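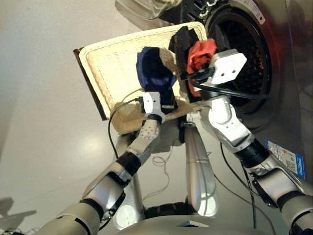
Reredus Two-Arm Research Platform
Laundry Handling Package

The Laundry Handling Package supports research on household tasks in which a robot must hold a container and move soft items at the same time. It was developed by Karnix under the direction of Fadwa Zaki and is supplied to university and institutional laboratories.

Method
One arm supports the basket while the other takes hold of the clothing. The tilt of the basket is treated as part of the task and is learned together with the grasp. The control policy was trained on 1000 operator-guided demonstrations with a front-loading washer.

Results
In the August evaluation, the policy was tested on 2650 transfers of single garments. Trials with a tilted basket required fewer repeated grasps than trials with the basket held level. Dark garments lying against one another remain the most frequent source of error.

Package contents
Control software, Plelturine release 4
Demonstration data and task definitions
Calibration guide
Printed operator manual, 2 copies

The platform, washer and basket are ordered separately. Laboratories that already own a Reredus platform may request the package as an upgrade.

Page last revised: 22/02/2019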